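Pelupessy opens orders for the Vadasau two-arm table cell

Nandville, June 13, 2018 - Pelupessy, a maker of small handling equipment, today opens the order book for Vadasau, a table cell with two robot arms for work with plates, trays and other kitchen ware. The cell is meant for canteens, training kitchens and test rooms which want to try automatic handling of dishes before they change anything in their own building.

Vadasau comes as one unit. The two arms share an aluminium rail on the near side of the table, and each arm carries a gripper with two fingers. The panels of the enclosure can be ordered plain or with a printed wallpaper, and baskets can be fixed to the posts or to the crossbar. A cell takes eight working hours to install, and it runs from a normal wall socket.
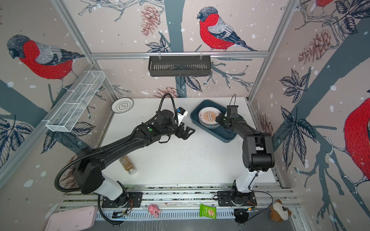 Dewanti Lau would have liked a wider table, and she told us so at the first showing in Kundorby. Her kitchen stacks plates in deep bins, she said, and two bins with a drying rack between them is already a full table. She has ordered the cell all the same, with the longer rail.

The longer rail is one of the wishes we heard most often during the trial period. It is now an option for all customers and can also be added later - the mounting holes are the same. Other options are a second set of fingers and a cover for the cables.

"Plates are not an easy thing for a gripper," says Danang Hidayat, product manager at Pelupessy. "They are thin, they are smooth, and they stand close to each other. We spent most of our time on the last few centimetres, when the fingers come near to the rim."

For this part of the work the cell uses a small camera at the wrist. It looks along the fingers, so the operator can follow on the screen what the gripper has in front of it.
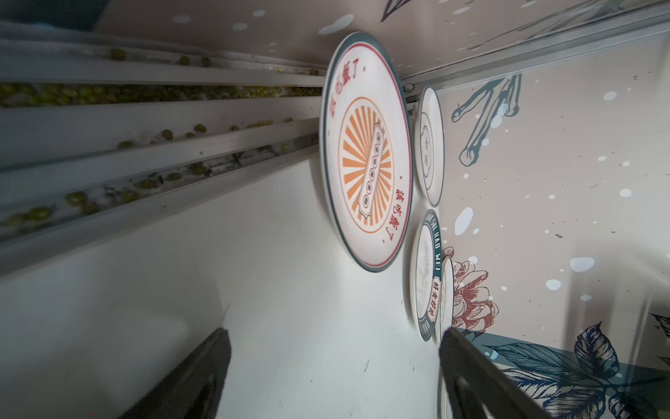

The same view is saved together with the arm positions, and a supervisor can play it back at half speed. Customers in the trial asked for this mainly to teach new staff. The recordings stay on the computer of the customer and are not sent to Pelupessy.

In the trial, 74 different kinds of plates and bowls were handled, among them decorated plates, plates with coloured rims and very small saucers. The full list is part of the manual. Glass ware is not supported in this version.

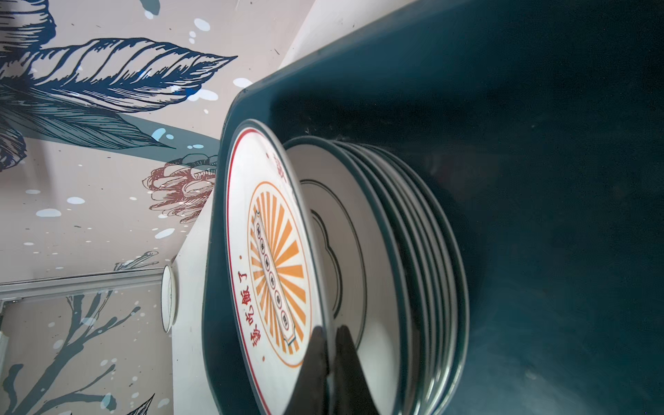
Vadasau gripper with a decorated plate between its fingers, green-rimmed plates behind.

The first cells will be delivered in July. Every order includes 60 days of telephone support and one training visit. For prices and demonstration dates, please write to Wulan Mangundap at the Pelupessy sales office in Nandville.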